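December, late, should be in bed.

Budget due to Leen tomorow and I've got half a page. Spent the whole afternoon on grippers again instead. Dilness wants 1,000 for a second pair, Groltach says 600 but no cables, no straps, and Yaa doesn't trust their bushings. Pads are extra either way. 70 a set!! Put down 2 sets anyway. 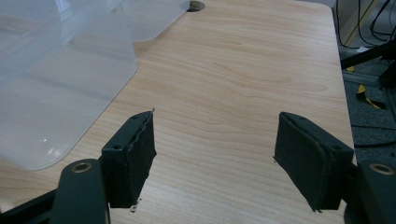
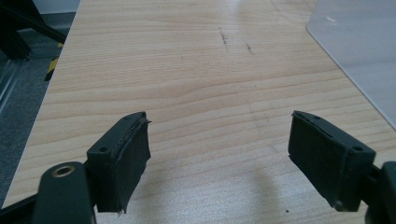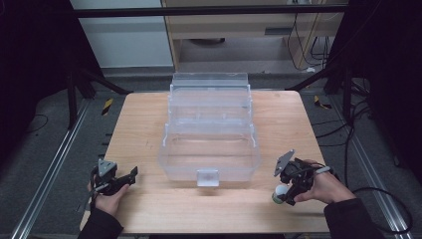
Grippers at the table. Pads in the first two.

Dima thinks we order pads now and leave the hardware til spring. Probably right. Rosine wants the whole lot on one order, so there's one fight with purchasing and not three. Also probably right, ugh.

Still no line for storage bins, balls, tape, all the small stuff. Yusri keeps paying for it himself and losing the receipts. Give him his own line. Ask Shibata for a quote on the cables too, they never answerd the last email.

If Leen cuts anything it'll be the second pair. Fine. Not the pads though, I'll argue for the pads.

Phone on charger. Alarm 6.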